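Farnley Cleaning Cloth, grey-green

Sold singly or in packs of 8. Carton quantity 468.

The Farnley is our everyday cloth for benches, tabletops and glass splashbacks. It comes in one colour, a muted grey-green, and folds flat into a drawer or an apron pocket. Machine wash at up to 60 degrees and line dry. Leave out the fabric softener, which coats the fibres and leaves streaks on the next wipe.
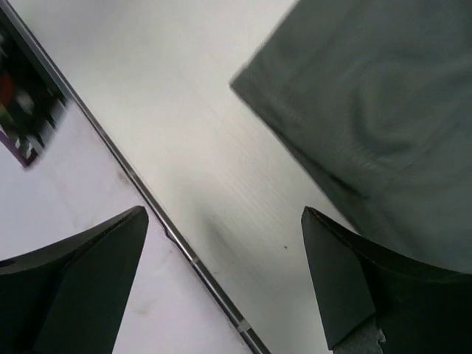 Sanaa Younis found that on a pale benchtop she got a better finish using 2 cloths, one damp and one dry, and asked whether they could be bought as a pair. They can't at present, but single cloths are the same price each as those in the 8 pack.

New cloths may shed a little lint. Wash them once on their own before first use, and keep them away from towels for the first few washes.

Orders placed before noon leave our Stakon warehouse the same day. Trade customers ordering 20 packs or more should email Ewurabena Aryee for a quote. Unopened packs can be returned; opened packs can't, unless the stitching is faulty.

See also: Ultov spray bottle, Furukawa squeegee.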